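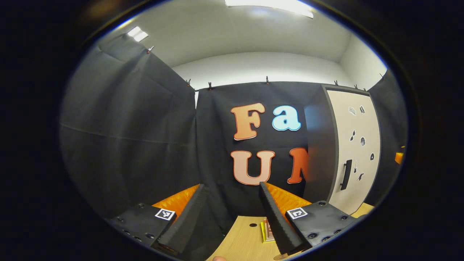

Issue 12, page 10

The sales line for hand-held grippers goes like this. You give people a pair of jaws with a camera on it, they do ordinary jobs at a table, and every go becomes an example for a learning system. No robot needed until later. Hollora, a small outfit in Vodilville, sent me its notes from June and asked what I thought. I think they have collected a lot of one room.

Their first batch came to 300 goes at picking up and setting down small flat things. A later batch, 225 of them, was meant to add variety. The objects changed. The table stayed, and so did the black curtains behind it, the door with its stickers and the coloured letters on the back wall. A wide lens takes in all of that every time, right up to the ceiling lights, and a learning system has no manners about what it pays attention to. If the edge of a curtain clip is a handy guide to where the table lies, it may well use the clip.

Hollora's answer is that dark cloth keeps the background quiet. Perhaps. I have heard the same from people at Foma, who hung cloth on every side and then wondered why their arm dithered in a kitchen. Cloth makes the numbers look good at home. I would sooner see a dull score from 12 different rooms than a fine one from a single draped corner.

My other doubt is about the hands. A person holding a gripper cheats without meaning to. They lean, they turn a wrist, they look round the side of the jaw when a finger hides the thing they want. The camera can't look round. The example then records a good move made on knowledge the machine won't have, and Hamdy, the tool Hollora uses to sort its recordings, marks it as a success like any other.

None of this makes the method useless. It is cheap, and people pick it up quickly — 10 minutes of practice, going by the notes. But the count of examples is what gets quoted in every pitch I read, and I'd like the count of rooms printed next to it. Hollora has promised a second site. I have asked to see the failed goes from the first one as well, and so far they haven't arrived.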